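Hand gripper on the folding table: fingers creeping out of line
Forum: Grippers and end tools > Setup and upkeep

marinho_bench
Joined: January
Posted 16/03/2019

Hi all! I look after the hand-held gripper at our shirt-folding table (white base plate, two curved black fingers, bolts at the bottom of each finger and on the brackets) and I'm having a great time with it, apart from one thing. After a long run of shirts the left finger sits a hair lower than the right. Thick fabric is fine. A thin hem slides out at one corner of the tips, and then you chase it across the table.

So far I've cleaned the tips, snugged the outer joint bolts and checked the base plate. Better for a while, then it creeps back. This is the kind of grab I mean, a big gathered handful at the bottom of the shirt:

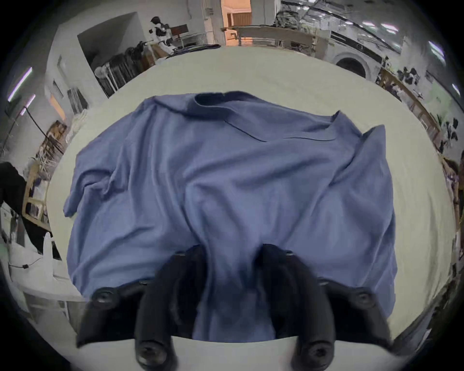 How often should the finger bolts be checked? Every 116 grabs on a new set of fingers, then once per shift after they settle in.

I got that from the notes that came with our Brunamholm bolt kit, and I've stuck to it. Does anyone go by something different? And do you use thread lock on the outer joints or leave them bare?

----

vastex_pete
116 is way too fussy if you ask me. I check ours at the start of the day and that's it. Every time you put a key in those heads you wear them a little, and then you have a rounded bolt and a bad afternoon.

My guess is your bracket and not your finger. If the bracket moves a tiny bit where it meets the base, everything above it drops and you can tighten joints all week.

----

Inês Arruda
I'm with marinho on checking often, sorry Pete! New plastic fingers bed in under the bolt heads and the clamp load drops off fast. But I agree the bracket is worth a look, so do it in this order:

Take the load off and let the fingers rest open.
Loosen both outer joint bolts, half a turn, no more.
Snug the bracket bolts first, left then right.
Close the tips on a strip of thin card and hold them there.
Now tighten the outer joints, going back and forth between the two sides.
Pull the card. It should drag the same across the whole tip.

The card step is the good part, because it sets the tips to each other and you don't have to care where the fingers sit lower down. I love this fix – it's so cheap and it works on nearly every two-finger tool I've had on my bench.

For testing afterward I go for folded work, with a flat panel on one side and a bunched part on the other. You get single layers and thick lumps in one garment.

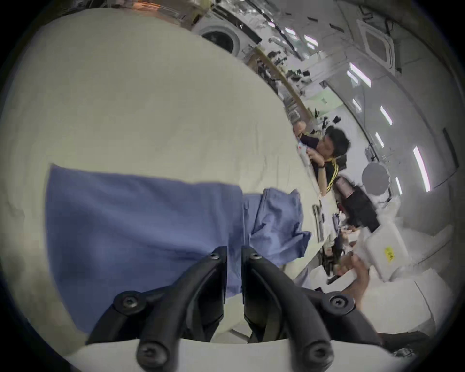 Then I do a set of 34 grabs, mostly on the thin edges, and run the card again. If the drag has changed I know it's the joints. If it hasn't, I leave the tool alone until the next shift.

Thread lock: a tiny dab of the weak stuff, and only where metal meets metal. Some kinds attack plastic and you'll get cracks around the bolt.

----

sidus_fan
Great thread. Small disagreement on the card, I use 2 strips, one at each edge of the tips. With a single wide strip you can feel drag and still have one corner open, and it sounds like a corner is exactly what marinho is losing hems from.

----

Inês Arruda
Ooh, fair. Stealing that.

----

vastex_pete
Two strips makes sense. Still not checking bolts every 116 grabs though.

----

marinho_bench
OK, did the whole thing with two strips and Pete gets a point: the left bracket bolt took almost a quarter turn! The outer joints were hardly off at all. I'd been tightening the wrong end of the tool.

Ran the 34 afterward and the strips still drag evenly on both corners. No hems lost in that set, so I'm pretty happy. Adding a shot of a tight pinch on the blue cloth for anyone comparing their own tips.

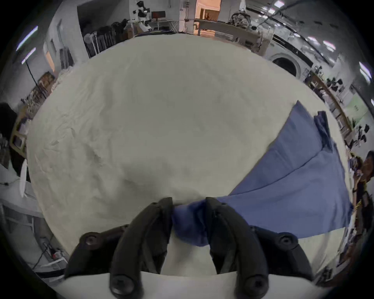
Fabric pinched between the fingertips, rest of the cloth laid out to the right.

Going to keep the 116 for the joints and add the brackets to the start-of-day check. Will post again if it creeps.

----

sidus_fan
Please do, and write down which bolt moved each time. Mine always turned out to be the same one.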